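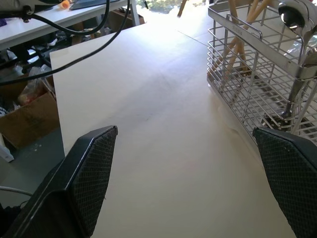

How much Tistanell paste do I need for short hair?
A dab the size of a pea, warmed between your palms until it stops fighting back. Thick hair can have two peas. Three peas is a helmet.

Tistanell Matte Paste
Medium hold, no shine, faint smell of cedar that leaves before you do. Made for hair that wants to lie flat on one side and leave home on the other. Work it into dry hair from the back forward, so the biggest blob doesn't end up in your bangs. It stays soft enough to rework at lunch, should lunch go badly.

Comes in a 40 g travel tin or the full-size jar. The lid on the tin is tight. We have heard from you about the lid. 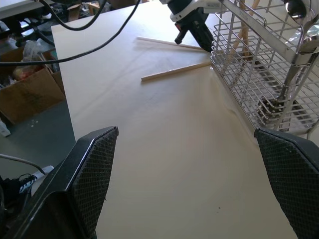 The jar lid is much friendlier, and a full jar lasts most people 6 months unless they live with a teenager. Keep it out of the shower. Water gets in, the paste goes grainy, and then we get a letter.

Washes out with ordinary shampoo. If you've gone the three-pea route, put conditioner on first, wait a minute, then shampoo.

Also in the range
Sorkow Sea Spray: for fine hair that needs some grit. Shake it first.
Noguchi Comb: wide teeth at one end, narrow at the other, fits a shirt pocket.
Bitura Clay: stronger hold, same lack of shine. Ertuğrul Akgül, who mixes both, uses this one himself and won't discuss it.

Item no. 393. Refill pouches return in September. Salons ordering by the case, please use the trade form.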